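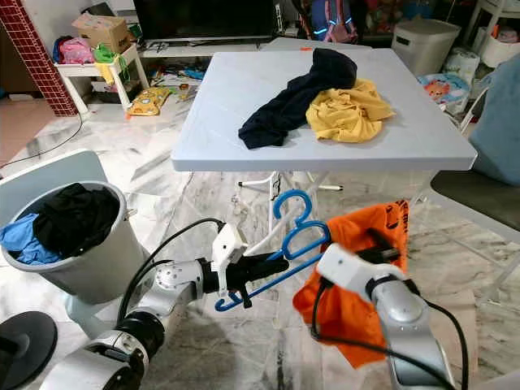

Photo: Bahman Zamani / Lustness

Speaker notes, "What to put in the budget before you buy two arms"
Cremilda Brandão, Saturday, November 30, 2019

Good morning. Say thanks to Genivaldo Tavares for the invitation. Wait for the slide.

I am a planner and I do not write software. My part at Lustness is the purchase list, so today I speak only about money and what we forgot to ask for.

Start with the task, then the price. Our task is laundry in a family home: clothes, hangers, a bin, a rack. When we wrote the first request in September, we had one line for "robot" and one line for "other". The line "other" was too small. Pause here, people usually laugh.

Explain the bin. Two grippers, soft cloth, a round plastic bin on a small chair. Ask the room: who has a budget line for the chair? Height of the work is a cost, and you must decide it early.

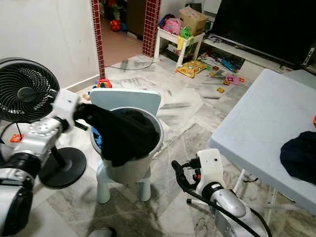
Grippers and spare parts

We asked two suppliers, Jekik and Barbosa. Jekik gave delivery in 90 days, Barbosa in 95. The difference is small, so compare the spare fingers and the cables. Cables go outside of the arm in our setup, and I advise to order a second set on the same day.

Do not read the full quotation. It has 311 lines.

Then the rack. Cloth hangs in many ways, knitted pieces and long pieces close together, and the gripper has to come near without much free space.

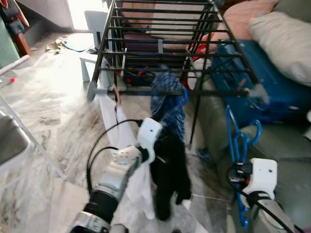 For this reason I plan more hours for people than for hardware. Osvaldo Holanda did not agree with me at first and wanted a third arm. We made the calculation together and the hours won.

Mention that hangers, clips and clothes are consumables. Give them their own line, small but every month.

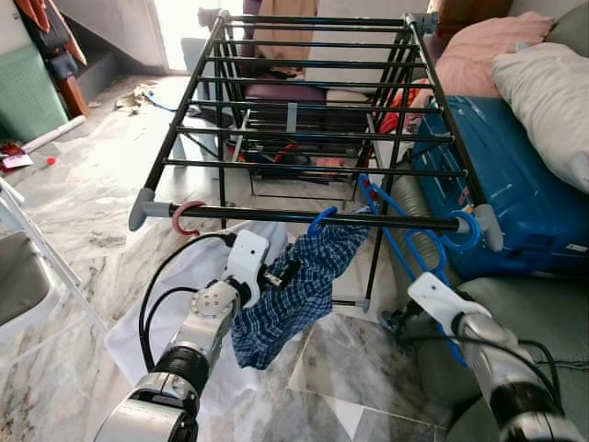

Questions I expect

Rent or buy? We rented first, from Jululus, and I would do it again.

Who signs? In our case Brian Mfinanga. Bring him one page only.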